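# Towel folding tips from the Claltar bench

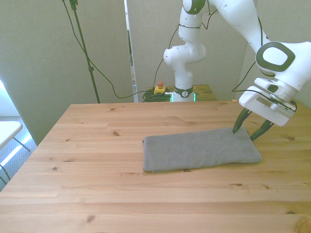 *Grey towel on the pine table, gripper open at the right-hand end.*

Diễm Lưu and Renzo Zuccaro spent March teaching an arm to fold hand towels, and most of what they learned works just as well for setting up any folding job. These are the notes from the Claltar write-up, trimmed down for the workshop page.

**Start every towel the same way.** Lay it with the long side running left to right. In the first round the towels went down at any angle and the arm finished 3 folds out of 40. With the long side lined up it finished 30 out of 40, using the same program.

**Grip at the corner.** A pinch in the middle of an edge lifts a tent of cloth and the sides swing in. Take the corner and keep the fingers low, so they close on cloth and don't scrape over the top of it.

**Open the fingers before moving away.** Renzo's first version lifted and opened in one go, and it dragged the top layer with it. Now the fingers open fully, wait, and then go up.

**Smooth between folds.** One slow pass from the folded edge outwards. Small rumples at the end can be left alone. A rumple under the next fold can't.

**Don't use fabric softener on practice towels.** Softened ones slid about on the wood. Plain washed cotton stayed put.

**Show it slowly.** Diễm guided the arm through 37 folds by hand to make the training set. The quick ones were the least use and she ended up doing those again.

**Write down the failures.** A line each is enough: which fold, which corner, what slipped. The corner tip came out of that list.

Still to try: tea towels, which are thinner, and anything with a fringe. Flannels were too small for the second fold and have been dropped for now.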